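Home | Papers | Working notes | Contents | Contact

Last updated 2/16/03

4. Opening the tower: bench practice at the Prestumham reuse workshop

4.1 Why the order of work matters

Most of what gets written on reuse of office computers starts at the point where the parts are already out and sorted. Ours starts earlier, with the tower on the bench and the side panel just off. That is where time goes. In June we logged 725 towers through the Prestumham workshop and the notes kept by Felista Lema show the same thing over and over: the delay isn't the screws. It's deciding what to touch first.

Two habits among bench workers. Some go for the memory straight away, small, easy to test, easy to pocket in a tray and forget. Others clear cables first so they can see. Section 3 gave the interview material on both, not repeated here. What follows is what we saw at the bench plus a few points on case layout that the interviews skated over.

4.2 Position of the case

Tower on its side, open side up. Everyone ends up doing it this way whatever they were taught. Upright, the cards sag when the bracket is freed and the cables drop across whatever you are reaching for. Raquel Antunes tried a batch upright at the Vistdale site to save bench width and gave up before the end of the morning.

Bench surface was argued about more than we expected. Slatted metal lets dropped screws through, which some workers hate (crawling about) and others prefer as the screws don't end up under the case scratching it. A mat was tried at Khaemba. Slid about. We make no recommendation, but the earthing of a metal bench wants checking before anybody handles boards on it, and it was not checked at every site.

Small parts holders go to the left for most people. Left-handers swap. Please don't fix them down.

4.3 Memory

Modules first, in our view, provided the cables are not lying over them. Open the catches at the ends of the slot fully before lifting. Half-open catches were the comonest cause of a chipped edge connector in the Cillar returns. Lift straight. Hold by the edges, straight into an anti-static bag, bag marked with the tower's ticket number before the next one comes out. Mwende Bakilana's group marked the bags at the end of the shift and then had a box of good modules that belonged to no ticket at all.

Where 2 modules are fitted as a pair, keep them as a pair. Resale buyers ask. Splitting them saves nothing and makes a second line in the stock book.

Some workers reseat and test in the same board before removal. Fine if the machine powers up, otherwise a waste of time, use the test board.

4.4 Cables

Data cables second. Coloured ones are a help, grey ones aren't, and the colour means nothing reliable from one maker to the next so do not teach it as a code. We had trainees swearing red was always the main disk. It was whichever cable had been nearest at the factory, as far as we could tell.

Pull on the plug and never the lead. Power leads last of this group, since they're stiff and tend to be tucked round the back of the drive cage. The big board connector has a latch that needs squeezing, rocking it without squeezing lifts the board. Seen more than once. Frida Lund photographed the bent boards for the appendix.

4.5 Drives and carriers

The better office cases have plastic carriers and coloured touch points so that drives come out without a driver. Saves real time. Bench workers who met these cases early got impatient with the older ones and started levering at cages which were in fact screwed, so the training sheet now says look for the screws before you pull. Carriers should stay with the case, not the drive. A case short of its carrier is worth a good deal less to a refurbisher, and loose carriers pile up on the shelf with no one knowing what they fit.

Drives go to the wiping station with the ticket. No exceptions to that, and no data work done at the bench.

4.6 Power supply

Leave it in unless it's faulty or the case is going for scrap. Read the label in place, write down the rating, move on. Removing it only to read it added handling for no gain, and we found several put back with screws missing. Units must never be opened at the bench, full stop. Faulty ones go in the marked crate.

4.7 What the log shows

Over the full period 1,477 towers were opened at the three sites and 900 went out again complete. The rest were broken for parts or held over. Renata Insaurralde has gone through the held ones and thinks a fair number were held only becuase something small was missing, a cover, a carrier, a screw with an odd thread. That agrees with 4.5. We didn't time individual workers and would not want the figures read that way, they were promised it wouldn't happen.
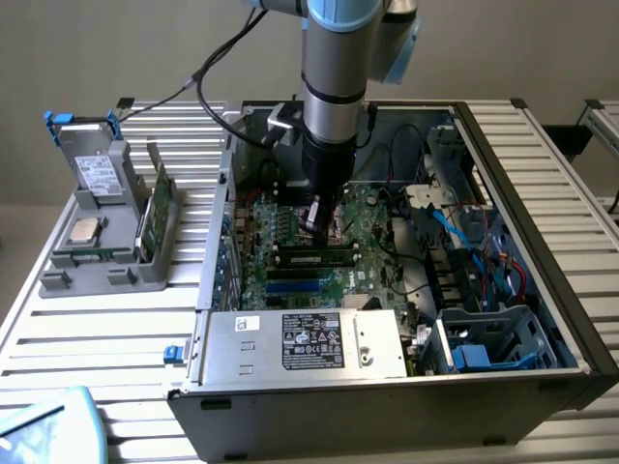 Figure 4. Desktop tower on its side with the panel removed: board in the centre with memory and expansion slots, drive bays to the right, power supply at the bottom.

4.8 Limits

Three sites only, and office machines nearly all of them. Home-built towers would give a different picture, the cabling alone. Laptops left out completely. The tickets at Khaemba changed format partway through, so the fault codes there were matched by hand and there will be mistakes in them. Corrected table to follow when Felista has finished the second check.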